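Home Shop Swaps FAQ Contact

Boxes, packing and posting: your questions

Hello! I get asked the same dozen things about parcels every week, so I've put the answers in one place. If yours isn't covered, drop me a line and I'll add it when I next have a cup of tea and a free hour.

Do you really reuse old boxes?

Yes, nearly all the time. I buy perhaps one bundle of new ones a year, usually in August when everybody seems to be moving house and wants lampshades sent to them. The rest come from neighbours, from the shop below me at Altside, and from you lot when you send swaps back (thank you, keep doing it!).

My box turned up looking tatty. Is the stuff inside all right?

Almost certainly. A few wrinkles in the side and a scuffed top don't bother me at all, and I'll happily send a box out like that if the corners are sound. Corners are what I look at first. If one is crushed and the cardboard has started to peel apart in layers, that box stays home and holds wrapping paper.

The big brown one on my blue carpet has got to that stage – torn along the bottom, one corner gone, and the two top flaps don't quite meet any more. Lovely size, but I wouldn't trust it with a teapot.
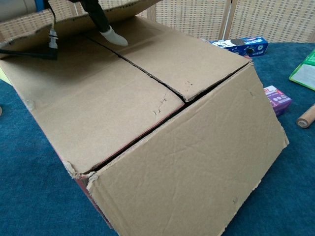

How do you tape them?

One long strip down the middle seam, top and bottom, then a strip across each end so it makes a sort of capital H. If the flaps leave a gap I put a spare piece of card underneath before I tape, otherwise the tape sags into the hole and catches on everything. Please don't use string. The sorting machines hate it and so do I.

What's the heaviest parcel you'll send?

It depends where it's off to. Small things up to 900 grams go as a packet, and anything over that goes as a proper parcel and costs a bit more. I always weigh after packing, box and all, because a big carton can weigh more than the cushion cover inside it (ask me how I know).

Do you send to Vetholm and Salinas?

Both, yes! Vetholm is quick. Salinas can take up to 28 days, so do order early if it's a present. Valtteri Koskela looks after the Vetholm pick-ups for me, and if you live close by you can collect from him and skip the postage.

Can I have a plain box with no old labels on it?

Of course, just pop a note on your order. I peel off what I can anyway and black out the rest, though you'll sometimes find a bit of somebody's old label still stuck on.

What should I do with the box afterwards?

Keep it if it's still strong. If it isn't, pull the tape off, flatten it and put it out with the paper and card. Ripped cardboard is also brilliant under a new flower bed – wet it well first and pile the compost on top.

Last updated 25 February 2022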